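3. Setup and Data Collection

The work in this section was carried out by a student team at Weston as a one-semester project. Each pair of students had to plan, record and label a set of two-arm tabletop tasks, then train a policy on their own recordings. Figure 2 shows views of the task used by the Pikilura group, in which a soft toy and some household objects share one table.
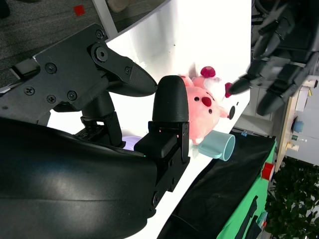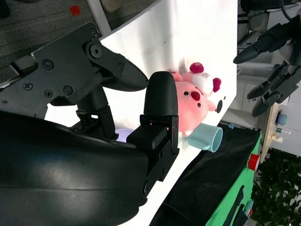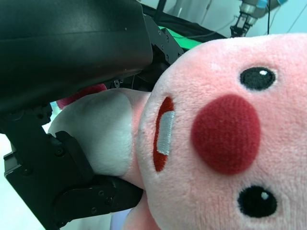
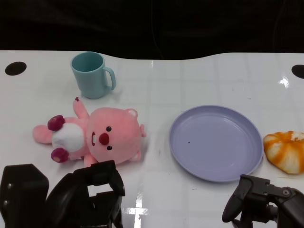 Figure 2. Camera views from the soft toy task. The first three are wrist views and the last is the head view. In the third, the toy is held by the gripper.

3.1 Objects

The groups were free to pick their own objects, provided that at least one was soft and at least one was rigid. The Pikilura group chose a pink plush toy, a light blue mug and a lavender plate. The toy was picked because it has no preferred grasp. It can be taken by the head, the body or a limb, and the fabric gives way under the finger pads, so the gap between the fingers at contact varies a good deal from one grasp to the next. The mug can be upright or on its side at the start of an episode. A tipped mug proved to be the harder case for most operators, who tended to approach the handle from the wrong direction and had to back off.

3.2 Recording

Students drove both arms by hand through a pair of leader arms built in the first weeks of the course. An episode began when the operator pressed a foot switch and ended when the operator pressed it again. Wrist and head video was stored together with joint positions and gripper opening at 30 frames per second. The group recorded 260 episodes over 5 sessions. Of these, 17 were dropped because a wrist stream had stalled or the operator had ended the episode too early.

Object positions were changed by hand between episodes. The first session used a printed sheet of start positions, following the Davley handout, but operators found it slow and the sheet was given up. From the second session on, the student who was not driving placed the objects freely. We discuss the effect of this change in Section 5.

3.3 Labels

Each episode was split into reach, grasp, carry and release. The start of a grasp was set at the first frame in which both fingers touched the object. For the plush toy this is hard to judge from the head view, where the gripper often covers the contact area, so labelers worked from the wrist view and used the head view only to settle which arm was active. Arvo Nurmi labeled all of the episodes once, and a second student labeled the last session again as a check. Most of the disagreements were at the start of a grasp on the toy. The boundaries for the mug and the plate agreed closely.

3.4 Training

The policy follows the baseline given in the Aaltonen course notes, with no change to the network. Wrist and head images were scaled to the same size and fed in as separate inputs. We trained one policy on all views and a second on the head view only, using the same split of episodes for both. Results for the two policies are given in Section 4.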